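How I compare two gripper fingers on a kitchen counter

I've been swapping fingers on our two-arm setup since December, and Tegwen Lougher keeps asking me to write down how I do it, so here goes! You don't need a lab. You need a counter, a mat, a plate, a mug and a free evening.

Start with the mat. Bare counters are slick, and a finger that skates on a smooth top tells you more about the top than about the finger. Then set out your dishes and mark their spots with tape (I skipped the tape for months — big mistake).

Next, check your cables. Run each wrist through its full turn by hand with the power off and watch the loop. If it pulls tight anywhere, give it more slack now. I had one pop out on try 49 of a long run and had to throw out the whole batch.

Now zero both grippers. I use Gita for this, but whatever controller you've got will have a homing command. Close, open, close again, and write down the opening you get. If the two sides don't agree, stop and sort that out first.

Do the mug before the plate. A mug is forgiving: you can come in from the front and grab the rim or the body. I do 84 tries per finger set, at the same speed, and score each one as held, slipped or missed.
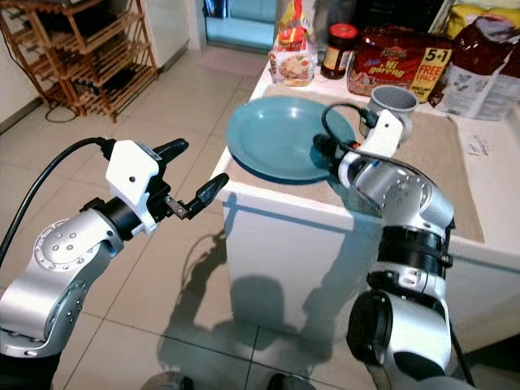

Plates are where the fingers really start to show their differences. You want one finger thin enough to get under the rim, and the other can be short and stubby as long as it presses down evenly. Come in low and slow, and stop the second the arm starts pushing the plate along — don't let it shove its way through.

When you're done, swap the fingers, zero again (yes, again!) and repeat the lot in the same order. My score sheet is up on the Yorath page if you want to copy it.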